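Capítulo 13
Dureza del agua e incrustaciones en instalaciones domésticas

13.1 Planteamiento

El agua que llega a una vivienda es una disolución diluida de sales. Su composición depende del terreno que ha atravesado, del tratamiento aplicado en la planta y, en menor medida, de los materiales de la red. De todos los iones presentes, dos interesan en este capítulo: el calcio y el magnesio. La suma de sus concentraciones, expresada en una unidad común, recibe el nombre de dureza total.

El concepto es anterior a la química analítica moderna. Se llamaba dura al agua con la que costaba formar espuma de jabón, y blanda a la que la formaba con facilidad. La explicación es sencilla: los jabones tradicionales son sales sódicas o potásicas de ácidos grasos, y sus aniones forman con el calcio y el magnesio compuestos poco solubles. Mientras quedan iones libres en cantidad suficiente, el jabón añadido precipita y no actúa como tensioactivo.

Los detergentes sintéticos han reducido la importancia de este efecto, pero no han resuelto el segundo problema, que es la formación de depósitos sólidos allí donde el agua se calienta o se evapora. Termos, calderas, cafeteras, lavadoras y lavavajillas comparten esa condición.
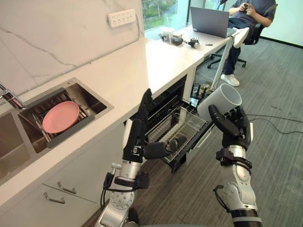 Un lector de la edición anterior objetó que el orden de la exposición debería invertirse: primero la precipitación del carbonato, después las unidades. A su juicio, el alumno memoriza los grados franceses y alemanes sin saber todavía para qué le sirven. La objeción es razonable y se ha atendido en parte - el apartado 13.2 adelanta el equilibrio principal y deja las conversiones para el 13.3.

13.2 El equilibrio calcocarbónico

El carbonato de calcio es poco soluble en agua pura. En presencia de dióxido de carbono disuelto, sin embargo, pasa a la disolución en forma de bicarbonato:

CaCO3 (s) + CO2 (ac) + H2O (l) ⇌ Ca2+ (ac) + 2 HCO3- (ac)

La reacción directa describe la disolución de la caliza en el subsuelo. La inversa describe la incrustación. Al calentar el agua disminuye la solubilidad del dióxido de carbono, parte del gas escapa y el equilibrio se desplaza hacia la izquierda. A ello se suma que la solubilidad del propio carbonato de calcio desciende al aumentar la temperatura, comportamiento contrario al de la mayoría de las sales comunes.

De aquí procede la distinción entre dureza temporal y dureza permanente. La primera corresponde a la fracción asociada a los bicarbonatos y se elimina en gran parte por ebullición. La segunda corresponde a sulfatos, cloruros y nitratos de calcio y magnesio, que permanecen disueltos tras hervir el agua. La dureza total es la suma de ambas.

El depósito no aparece de manera uniforme. Se inicia en puntos de nucleación: rugosidades, soldaduras, restos de depósitos anteriores, bordes de juntas. Una superficie pulida retrasa el comienzo, pero no altera la cantidad de sólido que el agua puede depositar en condiciones de equilibrio.
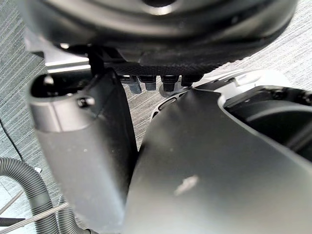
Una vez formada la primera capa, el crecimiento continúa sobre ella con menor barrera energética. La velocidad depende entonces de la sobresaturación local, del caudal y de la temperatura de la pared, que en una resistencia eléctrica es superior a la del agua que la rodea. La capa actúa además como aislante térmico: para ceder la misma potencia, el elemento calefactor ha de trabajar a mayor temperatura, lo que a su vez favorece la precipitación.

13.3 Unidades y cálculo

La dureza se expresa habitualmente en miligramos de carbonato de calcio por litro, aunque el agua contenga también magnesio. Se trata de una convención. La expresión de cálculo es:

D = 2,497 [Ca] + 4,118 [Mg]

donde las concentraciones se introducen en miligramos por litro. Los coeficientes son los cocientes entre la masa molar del carbonato de calcio y la de cada metal.

Un grado francés equivale a diez miligramos de carbonato de calcio por litro. Un grado alemán se define a partir del óxido de calcio y equivale a 17,8 miligramos de carbonato de calcio por litro. Los manuales de electrodomésticos emplean una u otra escala, y la confusión entre ambas es una causa corriente de ajustes incorrectos en los descalcificadores.

Ejemplo resuelto. El agua de la red de Prillora contiene 78 mg/L de calcio y 13 mg/L de magnesio. Calcúlese la dureza total.

Contribución del calcio: 2,497 × 78 = 194,8 mg/L.
Contribución del magnesio: 4,118 × 13 = 53,5 mg/L.
Dureza total: 248,3 mg/L de CaCO3, es decir, 24,8 grados franceses o 13,9 grados alemanes.

La conductividad de la misma muestra es de 600 µS/cm. Este dato no permite deducir la dureza por sí solo, puesto que el sodio, el potasio y sus aniones también conducen la corriente - dos aguas de igual conductividad pueden diferir mucho en calcio.
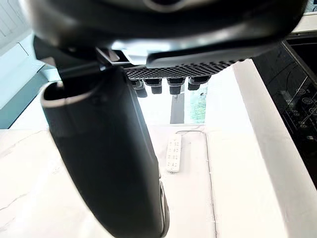
Figura 13.3. Cuatro piezas cilíndricas negras en hilera.

13.4 Contenido del capítulo

Los apartados siguientes tratan la valoración complexométrica con EDTA, las resinas de intercambio iónico y su regeneración con cloruro de sodio, y el empleo de secuestrantes en la formulación de detergentes. El caso práctico final compara las aguas de Prillora y Barside, esta última con una dureza de 30 grados franceses, y pide dimensionar un descalcificador para cada una.

Se suponen conocidos el producto de solubilidad, el principio de Le Châtelier y el manejo de la bureta. El estudiante que no recuerde el cálculo con constantes de equilibrio sucesivas debe repasarlo antes de abordar el apartado 13.5.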